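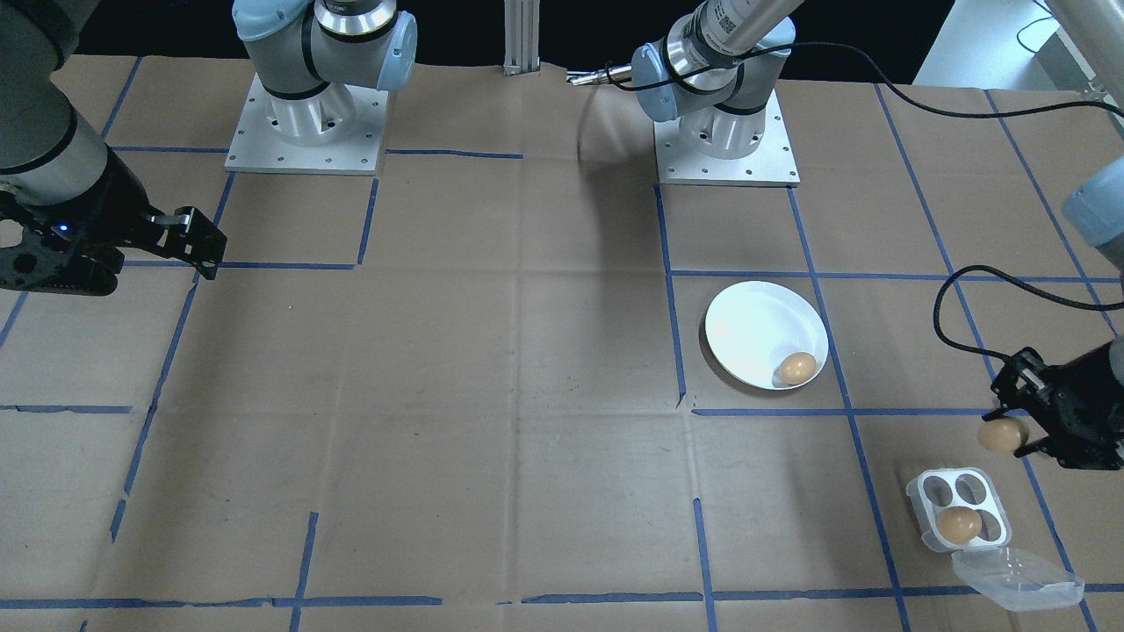 Who are Karum?

Two people. Felicja Marciniak does words and most of the vocals, Bogumił Brzozowska does beats, bass and the low voice you hear on the second verses. We started out swapping voice notes, then got asked to play a friend's night at Danevden and had to come up with a name by teatime.

Is it pronounced KAH-rum or ka-ROOM?

First one. We answer to both.

Where can I find the lyrics?

In the booklet, if you bought the CD. For the Ovholm EP they're on the lyrics page of this site, all of it apart from "Witkowska", see further down. The ones on the lyric sites were typed in by listeners and some are miles off. The chorus of "Nine Stops" is "leave the kettle on the landing", not "leave the cattle understanding", though Bogumił now sings the cattle one live.

Who is singing which bit?

We mark it F and B on the lyrics page. If there's no letter its both of us. Brackets are ad-libs. We don't write out every "ay" and "uh" so please stop emailing the missing ones.

What's up with "Witkowska"?

The words changed after the booklet went to print. Second verse is completely different on the record. Felicja rewrote it the night before and we kept the first take. Proper words going up in August, when we've agreed on what the last line is. She says "owed", he hears "old".

Who or what is Witkowska?

Name on a doorbell. Flat above the one we recorded in. Never met her. Song isn't about her.

Do you swear on the records?

Yes, a fair bit. Clean versions of "Nine Stops" and "Small Change Hymn" are there for radio, ask us. No clean version of "Danevden 716", there'd be nothing left of the hook.

What does 716 mean?

Locker number.

Can I use one of your beats?

Ask first. Bogumił leases a few of the older ones, not the Ovholm ones. Say what it's for, send a rough demo if you've got one, phone recording is fine. If you've already put it out and are asking afterwards, still ask.

Can I sample you?

Under 2 seconds, help yourself, just credit us. Longer than that, email. The choir on "Small Change Hymn" isn't ours to give away, so not that bit at all.

Can I cover a song?

Go for it. Change the words if you want but don't list it under our names if you have. Send us the link, we do listen, usually on the bus.

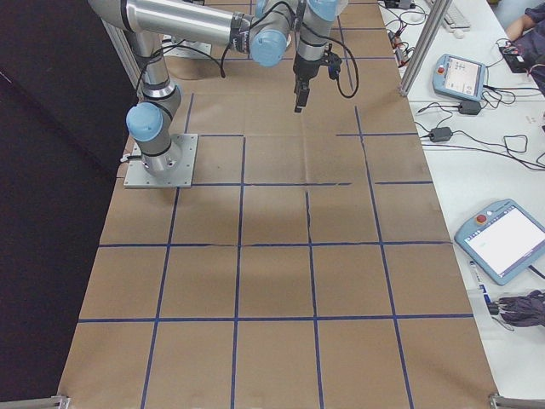

Live shows

How long is the set?

60 minutes if we're headlining, less if we're supporting. No encore, we just play the last song at the end like it's the last song.

Is there an age limit?

Depends on the venue, check there page before you buy. We'd play to anyone but it isn't up to us.

What time are you on?

Normally 9. Doors earlier. If it changes we post it on the day.

Can I film?

A song or so, sure. Flash off. If Felicja's trying out new words she'll ask you to put phones away, please do, half of those verses never get finished.

Will you play "Landlord Lullaby"?

Probably not. We've forgotten the bridge.

Records and shirts

My CD came without a booklet.

Sorry. Email with your name and address and we'll post one. No need to send the disc back.

Will Ovholm come out on vinyl?

Would love to. Can't afford it right now. If that changes it'll be on the mailing list first.

Do you do bigger sizes in the shirts?

Next batch, yes. Current one is down to smalls and a handful of mediums.

How do I get in touch?

Contact form. Felicja reads it, Bogumił reads the ones about drums. Give us a week, longer if we're away playing.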